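Secondhand plate with no markings and a latch-lid container: do I believe "microwave safe"?

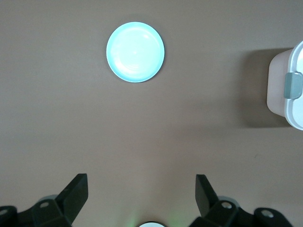 Posted by marlow_k in Kitchen & Pantry
May 5, 2023

I bought a boxed set of plates and food containers from the resale counter at Drerkska in Carico. The plates are a pale mint color with a turquoise rim and a glossy finish. The containers are pale plastic with a white lid and a gray-green latch that snaps down. No leaflet, no original packaging, just a strip of masking tape on the carton that said "micro + dishw safe" in pen. I paid 14 dollars for the lot.

I don't believe the tape. Anybody can write on tape. I have turned every plate over and there is no stamp on the back, no symbol, nothing. The containers have a recycling triangle on the bottom that is so worn I can't make out the number. I asked at the counter and the man told me they are "all fine these days," and when I asked how he knew, he said that was what people tell him.

What I have been told so far, in case it saves somebody typing it again:

My sister says all plates are microwave safe unless they have gold on them.
My neighbor says never put any plastic in a microwave under any circumstances.
A video I watched said to tap the plate with a spoon and listen. I tapped it. It sounded like a plate.

So my questions are these. Can I find out what the plates are made of at home, without sending them off somewhere? Is the glass of water test worth anything? I see it repeated everywhere and never with a reason. And the containers: if the lid has a latch, does that mean it was made for heating, or is that only for carrying soup on the bus?

One more thing. The plates have very faint rings in the middle, like the grooves on a record but much fainter. You only catch them when the light is right. Is that wear from somebody's knife, or did they come that way? If the coating is coming off I would sooner throw them out now.

I mostly reheat rice and stew, a minute or two at a time. Please don't just tell me to buy new ones. I know that is an option.

Edited to add: the carton did have a shipping sticker on one end that said Nosum. I can't tell if that is the maker, the trucking company or the last person who moved house with it.

3 replies, sorted by votes

pantryguy_8

Yes they are fine. I have had similar ones for years and nothing happened. Just microwave them. If it gets hot use a towel.

 marlow_k: Similar how? Same color?
 pantryguy_8: Same sort of thing. Mine are blue
 marlow_k: Then I am back to the tape.

İlker Başaran

You are right to doubt the tape, and I would also doubt most of the answers you are going to get, mine included, because none of us has held the plate. But some of this can be sorted out on a kitchen counter.

What the plate is made of

Color and shine tell you almost nothing. A mint glossy plate could be ceramic, glass or melamine, and each of those comes in every color there is. Go by weight and touch. Pick up the plate in one hand and a plate you already know is ceramic in the other, as near the same size as you have. Melamine is clearly lighter and doesn't feel cold when you first touch it. Ceramic and glass both feel cool in a room at normal temperature, and they are heavy for their size.

Then look at the foot, the ring on the underside where the plate rests on the table. Pottery very often has a bare or rough patch there where there is no glaze. Run a fingernail over it. If it is scratchy like an unglazed flowerpot, that is ceramic of some kind. If it is as smooth as the rest, you haven't learned much, as plenty of ceramic is glazed underneath too.

The spoon test is not complete nonsense. Melamine gives a dull knock and ceramic rings, but you need the plate balanced on your fingertips, not flat on a table, and you need another plate to compare it with. On a table, everything sounds like a plate.

If it comes out as melamine, don't microwave it. Stop there and use it for cold food. Don't let anyone talk you round on that with a story about how theirs never melted. It can scorch or crack, and heating food on it is what the usual advice warns against.

The glass of water test

People repeat it badly, so it gets treated as magic. You put the empty plate in the microwave with a microwave-safe mug of water next to it or on top of it, and run it for one minute. Never run it with the plate alone. Afterward the water ought to be warm and the plate ought to be close to where it started. If the plate is hot and the water is barely warm, the plate is soaking up the energy itself, and you should not use it in there.

What it tells you: whether this plate heats up by itself. What it doesn't tell you: whether the glaze is safe with food, whether there is a hairline crack, or whether it is melamine. I have seen people pass a melamine plate this way and take that as permission. So do the weight check first, and only bother with the water if you are satisfied it is ceramic or glass.

And look for metal before any of it. A turquoise rim is probably just color, but tilt it under a lamp. Anything that flashes like foil rules it out.

The rings

I can't tell from a picture whether those are wear. Faint circles that share a center are what you would expect from how a plate is shaped or finished. Knife marks go every which way, mostly straight and crossing each other. Drag a fingernail from the rim to the middle. If it doesn't catch, and the rings are as round as the plate is, I would leave them alone. If it catches, or they hold a stain after you wash up, or you see fine cracks like a dried mud puddle, then the surface is going and I would retire that plate from hot food.

The containers

A latch means the lid stays shut. That is all it means. It is no evidence about heat either way, and sellers lean on it because it looks serious. I once had a Zieliński lunch set with latches on all four sides, and the paper that came with it told you in small type to keep the lids out of the microwave altogether.

For the worn triangle, try rubbing a bit of flour or cornstarch over it and wiping off the extra. The powder stays down in the molded lines and you can often read the number. Shining a flashlight across it from the side works too. A 5 is polypropylene, which is what a lot of reheating containers are made from. That makes it plausible. It isn't a promise, and the number was put there for sorting, never as a heating label. What you want is the microwave symbol or the words. Check under the lid as well as on the base, and remember that the lid may be a different plastic from the box.

If you can't find either one, use them for the fridge and the bus, and move the stew to a bowl you trust. I know that is one more thing to wash.

I wouldn't make anything of the Nosum sticker. Cartons get used over and over.

 marlow_k: Did the flour. It says 5 on the base. Nothing under the lid that I can read.
 İlker Başaran: Then I'd keep the lid out of it completely and still hold off on the box. Did you weigh the plate?
 marlow_k: On the kitchen scale, 433 grams. I don't have another one the same size.
 İlker Başaran: Without one to compare I wouldn't hang anything on that number. How does the foot feel?
 marlow_k: Rough. Like an emery board, a fine one. And my nail doesn't catch on the rings.
 İlker Başaran: Sounds like ceramic to me. Look for metal, then do the water.
 marlow_k: Will do it this weekend. Still not believing the tape.

tess_in_the_hall

Mostly agree with the long one, but two points.

First, "microwave safe" even when it is printed on by the maker only tells you about the microwave. It doesn't say anything about going from the fridge straight into heat, and in my experience that is how plates crack. I lost one in September that had the symbol on the back as plain as day. It came out of the fridge with rice on it, went straight in, and split across while I was standing there. So a stamp wouldn't have settled as much as you think. Let it sit out a little while first, or heat it on low.

Second, nobody has mentioned old glaze. If the set is recent, I wouldn't lose sleep. But you don't know how old it is, and a resale counter doesn't either. There are swab kits for lead in hardware stores. I'm not convinced by them on glazed dishes. Read what the box says the swab is meant for before you pay, as some are for house paint and say so. I spent 20 dollars on one and all I got was a result I didn't trust in either direction. A lab would tell you, but you'd be paying several times what the plates cost.

What I'd do is use the plates for serving and for toast, and keep one plain bowl with a proper stamp for reheating. Rice heats better in a bowl with something over it anyway. On a flat plate the edges go hard before the middle is warm.

As for the latch, check the hinge part of it now and then. On mine the tab went pale where it bends and then snapped off in my bag, with lentils in there. That has nothing to do with heat as far as I know, but if you are going by the bus you'll want to hear it. Turn it upside down over the sink with water in it before you trust it with stew.

 marlow_k: Upside down with water, latch closed, a few drops at the corner opposite the latch. So not great for soup.
 tess_in_the_hall: Take the seal out if it has one and wash the groove, then try again. Mine had old food packed in there.
 pantryguy_8: told you they were fine
 marlow_k: Which part of this says fine?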